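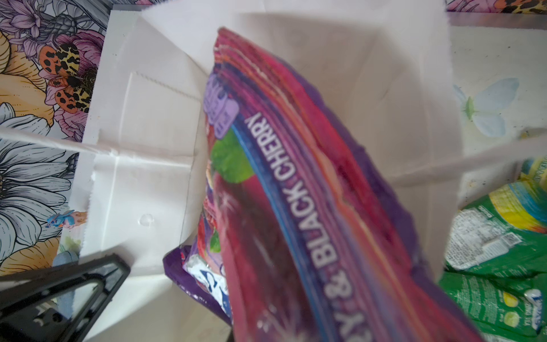

Support > Orders and Delivery > Closed tickets > Substitutions

Missing items charged twice, then "resolved" without a refund

Opened by Gillespie Moncrieff, Drurnby store pickup

I placed a pickup order through the Murkico app. It had 19 lines on it. The receipt I was emailed shows all 19 as picked, and my card was charged for all 19. When I unpacked at home there were 18. The oat crackers were not in any of the bags. I reported it in the app and got a green check mark and the words "We've made this right." Nothing has been made right as far as I can tell. My bank shows the original charge and then a second, smaller charge for the crackers alone.

I have already restarted my phone, so please don't ask.

Reply from Aishwarya Kurian, Order Support

Hi Gillespie, thanks for the detail. The second charge looks like a pending authorization, which the app creates when an item is re-added after a missing item report. These normally drop off by themselves. Could you sign out of the app, sign back in, and tell me what the order status says?

Gillespie Moncrieff

Signed out, signed in. Status says "Complete – adjusted." Adjusted how? There is no adjustment on the receipt. I'm also not convinced by "pending." My bank lists it under posted transactions, and the bank has a separate heading for pending ones. I was told the same thing about a carton of eggs in October and that money never came back either.

Aishwarya Kurian

You're right, and I'm sorry. A posted charge won't drop off. I looked at the order log and found this:

- item marked picked
- missing item report received
- refund request created
- refund request converted to replacement, charged
- replacement not scheduled
- ticket closed automatically

Did you choose "Send a replacement" on the report screen?

Gillespie Moncrieff

No. I chose "Refund to card." I suppose I can't prove that, but I had no use for a replacement. I bought crackers at Poduval on the way to work.

Aishwarya Kurian

Understood. I tried it on a test account with app version 7 and got the same result: with a saved pickup slot, the refund choice flips to replacement when you press Submit. I've passed it to the app team. I've also refunded both cracker charges by hand and added 1000 Futden points to your account.

Gillespie Moncrieff

Both refunds showed up. The points say "expired" – I assume that's a different ticket.

Aishwarya Kurian

It is, unfortunately. I've opened one and linked it to this one.

Status: Closed (refund issued). App fault still open. Last updated 21 March 2024

14 comments | 3 shares

Contact Murkico Support | © Murkico | Back to top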